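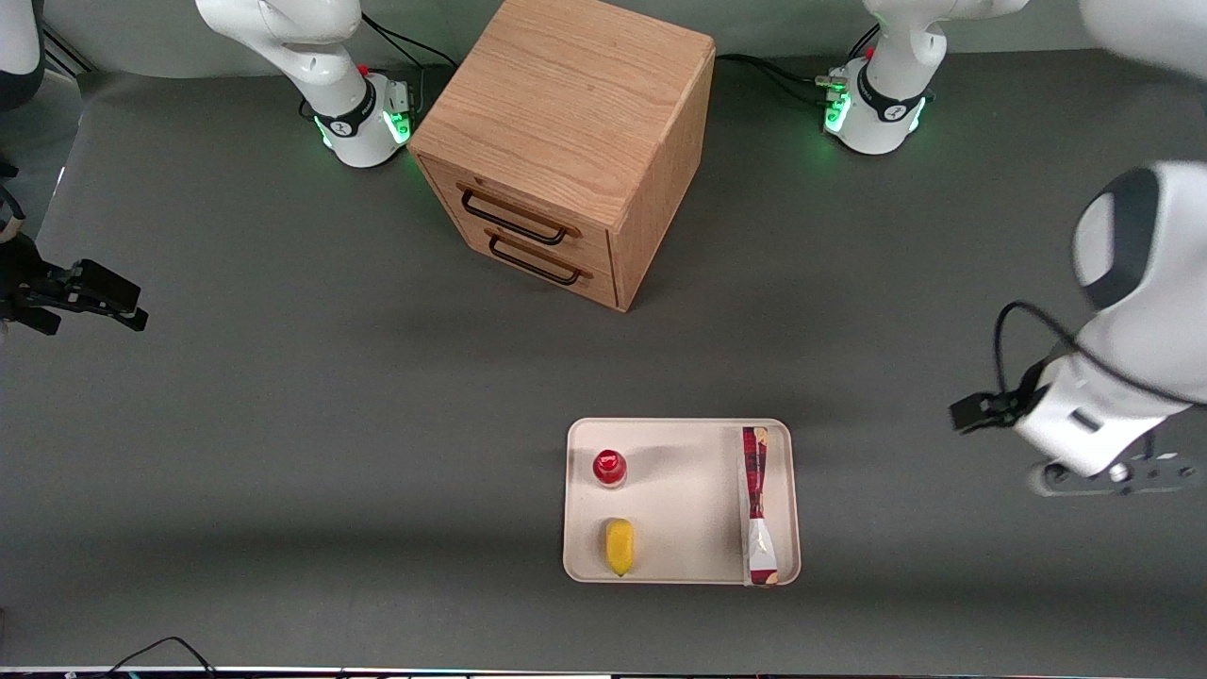 Re: [clandham-home] Decluttering challenge, results so far

2 min read · 4 comments · 15 shares

Attila Kovács wrote on Sat 19 November:

> The Remgate method has changed our house. You take out one thing a
> day for 200 days, and by the end you have a home that runs itself.
> Divina and I started in June and we are way past the halfway mark.
> The Felamance survey says people who finish it save 600 dollars a
> year on stuff they would have bought twice. Who else is in?

Attila, I'm glad the hall closet finally shuts. I still have some doubts.

I went and read the survey. They sent it to 2,193 people who had already paid for the Remgate workbook, and the page doesn't say how many wrote back. The 600 dollars is what people guessed they saved. I couldn't tell you what I spent on tape and batteries last year, let alone what I didn't spend.

My second problem is the one thing a day rule. A dead pen counts as a thing. So does a couch. I did 15 days of it last spring and got rid of rubber bands, mostly, plus a fondue fork I then had to replace. The garage looked exactly the same.

Also, who sells the bins? Page one says you don't need to buy anything, and by the third chapter you need the Csizmadia divider set in two sizes. I asked them by email whether shoe boxes would do and got a coupon back.

What has worked here is dull. We have one small set of drawers for the papers and keys and chargers – top for things in use, bottom for things waiting on somebody else. When the bottom one won't close, I sit down and go through it. It takes an evening and I complain the whole time.

Divina Umali asked in the other thread if anyone had kept going after day 200. I'd like to hear that too, from someone who isn't selling a workbook. If you're still doing it a year later, tell us what went out and what came back in. I might change my mind – I have before, about the label maker.

Attila, do you still want the folding table? It's by the side door and it does not count as one of my things until you pick it up.

Share (15) · Comments (4)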